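Wrist cameras get a turn in the spotlight at Vovero
April 10, 2022

I spent a good chunk of March reading robot papers so you don't have to, and the one I keep bringing up at dinner (sorry, family) comes from the manipulation group at Vovero. Their question is a simple one: how much can a robot arm learn about moving stuff around a table if most of what it sees comes from a little camera riding on its own wrist?

Quite a lot, it seems! The team gathered 885 demonstrations of everyday tabletop jobs, the kind where you pick up one thing and put it in or on another thing. A person steered the arm through each one, and the wrist camera recorded the whole way. Then they trained two versions of the same control program, which they call Flidar. One learned from a fixed camera looking down at the table from the side. The other got the wrist view as well, plus a trick I really like — during training, the fixed view was randomly blanked out, so the program had to get by on the close-up alone for long stretches.

Then came the tests. Each version got 499 tries with objects placed in spots it hadn't seen in training. The wrist-camera version finished 488 of them. I read that line twice, then went digging in the appendix for the catch.

There is one, sort of. The tests all used a plain tabletop with only a few things on it, and the group says so right up front. When they piled on clutter in a smaller side test of 40 tries, the arm got slower and fussier, and it sometimes hovered over the wrong item for a while before picking a direction. They also had trouble whenever the target slid out of the wrist camera's view early on. A fixed camera never loses track that way, so they still want both.

What surprised me most was how the arm dealt with shallow things, like low baskets and plates. From the side, a low rim is just a thin line. From the wrist you're looking almost straight down into it, and the program seemed to use that to line up before letting go. The authors are careful about this part and call it a hunch, and I'd love to see somebody test it properly.

Next up, the group wants to repeat the work on a second arm at the Bretex lab, with different fingers and a different table. Engström, the workshop where they first showed the results, has already asked for a follow-up talk. I'll be watching for the training code too — the paper says it's coming once the cleanup is finished, and I have a spare weekend with its name on it.

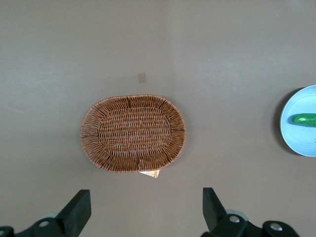
The view from the wrist, with a woven basket ahead of the open gripper and a cucumber on a blue plate off to the right.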